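Introducing Hand-Held Gripper Work to a Household Services Team: Procedure for Supervisors

Issued by Gralamex, Vandton office. Prepared by Todor Leka. Revised February 10, 2025.

This procedure applies to supervisors whose staff are being moved from ordinary table clearing and sorting to work with hand-held grippers. The recordings they make are used to prepare the automated sorting line at Collamwood. Staff remain employed on their existing grade while the change takes place.

Step 1. Inform the team
Hold a meeting before any equipment is issued. State which duties will pass to the line, which will stay with staff, and when the next review will be held. Questions that cannot be answered at the meeting are to be recorded and sent to Nikola Dumitrescu.

Step 2. Prepare the work surface
Use everyday dishes, packets and cloths. Surfaces should vary between sessions, and patterned covers are permitted. Objects that are not part of the task may remain towards the back.

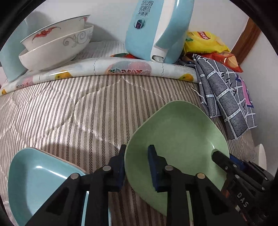

Each worker should be allowed to handle the grippers without recording until the grip feels familiar. Experienced staff often find this stage frustrating, as a task they have done by hand for years becomes slow again. Supervisors should not comment on speed during the first 50 attempts.

Step 3. Carry out the task
a) Open the jaws fully before approaching a dish.
b) Bring one jaw to each side of the rim and close gently.
c) Lift, move and release the dish. Do not drag it across the cloth.
d) If a dish slips, leave it where it lies and begin again from that position.

Dishes that overlap should be separated one at a time, starting with the uppermost. Small saucers are to be approached from the side with the most free space.

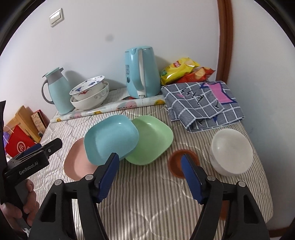

Step 4. Limit the working period
No worker should complete more than 100 attempts in one shift. The wrist and thumb carry most of the load, and any soreness must be entered in the Matić log on the same day. Rotation with other duties is compulsory.

Step 5. Review the new roles
Of the 69 staff who were consulted in October, most asked for written assurance about hours. Supervisors must provide this in the form of the standard letter. Workers who complete 300 accepted attempts may apply for the post of line attendant, which includes checking rejected items and training new colleagues.

Completed forms are to be returned to the Vandton office.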